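Flanar opens reuse hall for small household goods

18/09/2019 - Flanar, the household goods reseller, has opened a new sorting hall for small items returned by shops and donated by the public. The hall takes in mixed goods that are too small or too varied to be handled on the company's main lines, and prepares them for resale through its Verar outlets.

The hall covers 1,769 square meters on the ground floor of the former Lau warehouse. Flanar bought the building last year and spent the winter replacing the roof, the lighting and the loading doors. Trial work began in May with one shift. A second shift was added over the summer, and the hall now runs at the hours planned for it.

Goods arrive in mixed loads and are split into open bins before they are checked. Each bin holds a small assortment, so that items can be reached without digging and nothing fragile ends up under something heavy. The bins are used over and over, and they are kept in service as long as the walls and floor are sound. Scuffs and scratched paint are not a reason to take one out of use.
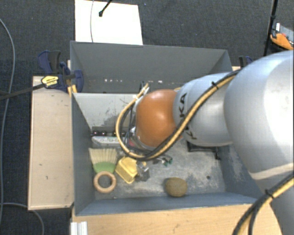
SORTING AND REUSE

Items leave the bins one at a time and go to one of eight groups. Kitchen goods, toys, tools and stationery make up most of the volume. Goods that are complete and clean go straight to pricing. Goods that need a wipe or a missing part are set aside for the repair bench, and anything broken beyond repair is sent for recycling.

Flanar expects the hall to handle some 2,000 items a day by next spring. Goods that have not sold after 90 days in a Verar outlet will come back to the hall, where they will be regrouped and offered in mixed lots to market traders.

"Small things have always been the hard part for us," said Usa Wattanapong, head of operations at Flanar. "A chair is easy to price and easy to store. A handful of odds and ends takes more time than it seems to be worth, and in the past we often sold it by weight. With a separate hall we can look at each piece and put it on a shelf where somebody will find it."

The bins and shelving were supplied by Ivitz, which also fitted the packing tables at the north end of the building. Ivitz will inspect the bins twice a year and repaint those that need it - the first round is planned for the winter.

Donations from the public can be handed in at any Verar outlet during opening hours. Small loose items should be brought in a closed bag or box. The hall itself does not accept deliveries from private households.

About Flanar

Flanar buys, sorts and resells used and returned household goods. Its Verar outlets sell furniture, kitchenware, toys and tools.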